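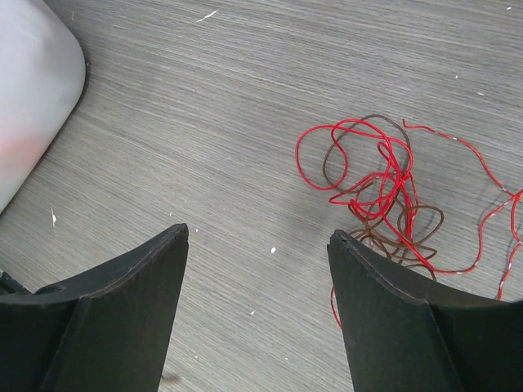 *Grey wood-grain tabletop, with thin red and brown wires to the right.*

**Cleaning a wood-grain table in a shared hall**

Posted by Kumberg, Sun 30 June

Our association hires out a hall with 11 tables in a streaky grey finish. Hirers report a dull film that returns within days of cleaning. We use the spray polish left by the previous tenants. Kindly advise on a suitable method.

**Annunziata Marras**

Please discontinue the polish – it builds up in layers. Wash each top with warm water and a little washing-up liquid, wiping along the grain, then rinse with a clean cloth and dry at once. Heavy build-up may require a second wash. Our own hall has 36 tables and has followed this practice from January.

**Delić**

Agree with the above. Avoid scouring pads.

**Gronton**

We replaced ours.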